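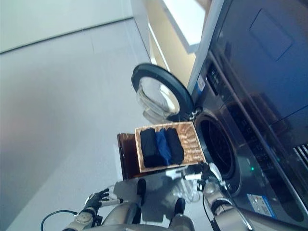
Can a robot do the laundry yet?

Parts of it can be done, slowly, and with a person close by. That is how the engineer I spent a morning with put it, and after three hours in the test house that Setier keeps in Skiston I would put it about the same way. Loading a washer is coming along nicely. Sorting, measuring the soap, and putting a clean shirt back in the right drawer are all further off.

She has worked on household machines for most of her career, first on vacuum cleaners and then on what she calls "anything with arms." She asked me not to use her name, as she'd like her neighbors to keep talking to her about their gardens, and she poured me a very large coffee before we got started.

I began with the question my mother would have asked. Why laundry, when there are dishes in the sink?

"Laundry is soft," she said. "You can drop a sock and all you have is a sock on the floor. I would much sooner have a bad day with socks than with somebody's wedding glasses. But soft is also what makes it so hard. A cup is the same shape every time you pick it up. A T-shirt has never been the same shape twice in its life."

This is why so much of the early work, there and elsewhere, starts with clothes that are already rolled. A roll holds together when you lift it and it has an end you can get hold of. She was cheerful about admitting how much that helps. "It's a bit like learning to swim with the float," she said. "I don't mind the float at all. I mind when people film the float and tell you it's the English Channel."

A front loader brings troubles of its own. The door has to be wide open and stay that way, and the hand has to go through a round hole, let go of the clothes well inside, and come back out without bringing a sleeve along. I told her I manage to bring a sleeve along about every other week, and she laughed and said she did too.

"The rubber seal is where you find out how good your machine is," she went on. "People push things past it without thinking. Your wrist just knows. For a robot, cloth catching on rubber feels very much like cloth sitting nicely on cloth, and it has to work out which one it's got."

So how often does it work? She opened her notebook for that one. In September her group ran 48 loads with the basket set out in front of the washer, and 41 of them finished with everything in the drum and no one stepping in. She was pleased with that, though she wanted me to know it was one room and one washer, and that a load for them means a few pieces of clothing and not the mountain most families have waiting by the weekend.

And how long does a load take? "Longer than you," she said. "Longer than your kids, even, if you can get them to do it." Then she thought about it and added that speed bothers her much less than it bothers visitors. If a machine takes around 40 minutes over a chore while you're out at work, you come home and the chore is done — you weren't going to stand there with a stopwatch.

What she does worry about is everything on either side of the chore. Somebody has to check the pockets. Somebody has to notice that the red towel is new. McAlister, the company that makes the hand controllers her group uses, has been after her to try pocket checking next, and she keeps putting them off. "I found a crayon in my own dryer last winter," she said. "I'm not ready to ask a robot to be better than me at that."

We talked for a while about stores and workshops, where she thinks the first real jobs will be. Gerker, a linen service on the other side of town, handles the same flat sheets and the same towels all day long, and its bins always stand in the same place. A home has a dog in it, and a toy truck, and a basket that was somewhere else yesterday.

Would she have one in her own house? She took her time with that, and refilled both our cups.

"For the loading, yes, I'd let it," she said. "I have a bad shoulder and the bending down is the part I don't like. The folding I'd keep for myself. I do it in front of the television on Sunday nights and I'd miss it."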